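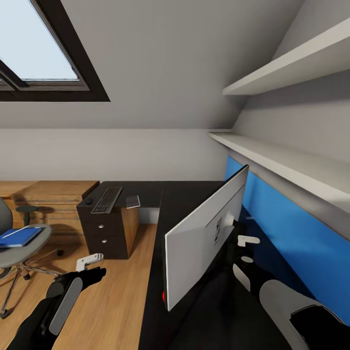 Posted by Na-rae Yeo, Operations Manager, Dalten Document Services

Scanning and Indexing Clerk (full time)

Dalten is hiring a Scanning and Indexing Clerk for our site in Hedow. We turn paper files into searchable digital files for law offices, medical practices, builders, property managers and a few town departments. The job is full time and permanent, and it is based at the Ahn Street building. Remote work is not available for this position, as the paper cannot leave the site.

The person we hire will join a team of 11. Most of the work is sorting, preparing, scanning and naming documents. You will also spend part of most weeks answering file requests from customers who need a single document from a box that has not been scanned yet.

Job details

Location: Ahn Street, Hedow
Hours: 40 per week, weekdays, 8:00 a.m. to 4:30 p.m. with an unpaid half-hour lunch
Reports to: Operations Manager
Start: December, or earlier if you are available
Pay: hourly, paid every two weeks. The rate depends on experience and will be given to you in the first phone call, before you are asked to come in.

What you will do

Check boxes in when they arrive. Each box has a customer label and a packing list. You compare the two, note anything missing, and put the box in the queue.

Prepare paper for scanning. This means taking out staples and clips, unfolding corners, taping small receipts to full sheets and putting separator pages between files. Prep takes up more of the day than scanning does. If you have not done this kind of work before, please think about whether you would be comfortable with it for several hours at a stretch.

Run the production scanners and the large flatbed. The flatbed is used for bound books, fragile paper and anything that has been glued. Plans and drawings go to a separate wide scanner, and you will be trained on that after your first few months.

Index the files. We use a program called Rastetel, in which each scanned file gets a name, a date, a customer code and up to 4 search fields. The fields are different for each customer. A dental office may want patient name and year of birth, while a builder may want lot number and permit type. You will follow a written guide for each job.

Check image quality. Every batch is looked over by someone who did not scan it. You will review other clerks' batches and they will review yours. Pages that are crooked, faint or missing go back for a rescan, and the fix is written in the batch log.

Rebuild or release the box. Some customers want their paper back in the order it came. Others have signed for shredding, and those boxes are held for 30 days after delivery of the digital files before they go out. You will put the release date on the box and enter it in the log.

Handle requests. Customers email or call for single files. You find the file, scan it and send it through the customer portal the same day if the request comes in before 2:00 p.m.

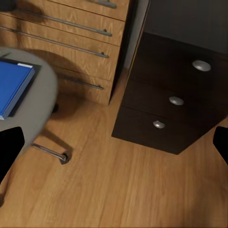
Wooden drawer unit and gray round seat

What you need

A high school diploma or equivalent.

Accurate typing. Speed matters less to us than a low error rate. There is a short typing and naming test at the interview, done on one of our keyboards with paper in front of you.

The ability to read handwriting in English, including older cursive. You do not have to be an expert. If a word cannot be read, there is a way to mark it and pass it on.

The ability to lift a box of paper from a cart to a table many times in a day. Carts and a lift table are provided. If you need an accommodation for this or any other part of the job, tell us when you apply or at any point later, and we will talk it through with you.

Comfort with confidential material. You will see medical notes, pay records, divorce files and bank statements. You will sign a confidentiality agreement on your first day, and phones are kept in lockers outside the scanning room. We run a background check after an offer has been made and accepted.

What helps but is not required

Experience in a records room, mail room, library, copy shop or medical front office.

Experience with any scanning or document management program. Rastetel is easy to pick up if you have used something like it, and we teach it from the beginning either way.

Reading knowledge of a second language. We get files in Spanish, Korean and Portuguese fairly often.

A driver's license. Clerks sometimes ride along on a pickup, and it is useful to have a second person who can drive the van. It is not a regular part of the job.

Training

Your first two weeks are spent with one senior clerk. In the first week you will do prep and box check-in only. In the second week you start scanning and learn to name files for two of our simpler customers. After that you will be given batches of your own, and every page of your first several batches will be checked. We do this with all new clerks, including those who come from other scanning companies.

At three months you will sit down with the operations manager to go over your error log and decide what you would like to learn next. Most clerks move on to plans and drawings. Some prefer to take on more of the customer requests, and that is fine too.

Benefits

Health, dental and vision insurance after the first full month
Paid vacation, which can be used after three months
Paid sick time from the first day
Paid federal holidays
Retirement plan with a company match after one year
Free parking behind the building, and a bus stop on the same block

Overtime is offered a few times a year when a large job comes in. It is voluntary and paid at time and a half. The last such job was a full file room from a law office that was closing, and it ran for most of a month. 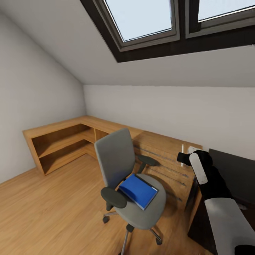

How to apply

Send a resume and a short note to the hiring address listed on our contact page. Put "Scanning Clerk" in the subject line. The note can be a few sentences. Tell us what kind of work you have done with paper or data, when you could start, and the best time of day to reach you. You do not need a formal cover letter.

If you do not have a resume, you can fill out a paper application at the front desk on Ahn Street between 9:00 a.m. and 4:00 p.m. Ring the bell at the side door - the front entrance is for deliveries.

What happens next

We read applications as they come in and reply to all of them, including the ones we turn down. If we would like to go further, you will get a phone call of fifteen minutes or so. We will go over the hours and the pay rate and answer questions.

After the call, we invite a small group of people to the site. The visit takes two hours and is paid. You will see the scanning room, take the typing and naming test, prep part of a practice box and talk with the operations manager and one of the clerks. The practice box is made up of old office forms and has no customer records in it. Wear something you can bend and lift in.

We ask for two references at the offer stage and do not contact your current employer without your permission.

People who applied for the evening position last spring are welcome to apply again. Please send a new note, as we do not keep applications once a position is filled.

Dalten is an equal opportunity employer. Questions about the position can be sent to Na-rae Yeo at the same hiring address.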